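**Unit 6 handout: Can a machine make breakfast yet?**
Instructor: Marisol Bermúdez
Read before the kitchen lab. Bring questions, bring a notebook!

Last time we looked at factory arms, which have been good at their jobs for decades. A welding arm gets the same part in the same spot all day long. Kitchens are much messier, and (to me, anyway) that makes them the most exciting place to work right now.

Start with a plain chore: move a slice of bread from a plate to a cutting board. You did that at age 4 without a lesson. Now write down what a machine has to settle before it can do the same:

- Where is the board, and how high is its surface?
- Which things on the counter matter, and which are just in the way?
- How hard can the fingers press before the bread tears?
- What happens if somebody moved the plate since yesterday?

The third one is my favorite. Bread gives, a ceramic plate doesn't, and a single grip setting that suits both is hard to find. Wenceslao Montecinos will talk about grip force in Unit 7, so hold on to your guesses until then.

### Seeing from far away and up close

A view of the whole counter helps with planning: what is where, what could get bumped on the way over. A view from the wrist helps with the last few inches, but it loses the rest of the room, and it smears when things move fast. Most household systems want both, and getting the two to agree is a big part of the work.

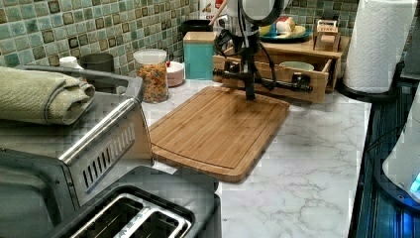

The counter as a whole, then the wrist view: 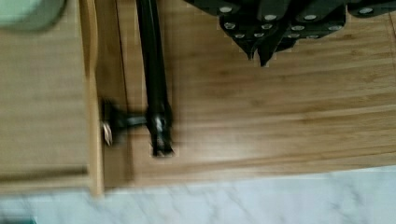
Matching the views means knowing exactly how the wrist camera sits relative to the fingers. If that measurement is off by 3 millimeters, a sponge won't care. A thin plate lying flat will care a lot, and you may push it along the counter instead of picking it up.

### So, yet or not yet?

My own scorecard, open to argument:

**Pretty close:** moving light, dry items between known spots; wiping a flat surface; putting a cup on a shelf.

**Some days yes:** folding a towel, loading a dish rack, opening a drawer that sticks a little.

**Not yet:** cooking a meal in a kitchen the machine has never seen, with a kid and a dog passing through.

Please notice how much the middle group has grown! When I first taught this course I had nothing in it at all.

### For next time

1. Pick one chore at home and time yourself doing it.
2. Write it out as steps a machine could follow. If you get fewer than 18, look again at what your hands are doing.
3. Mark the step where you used touch more than sight.

Yolotzin Maldonado is collecting the step lists, on paper or by email.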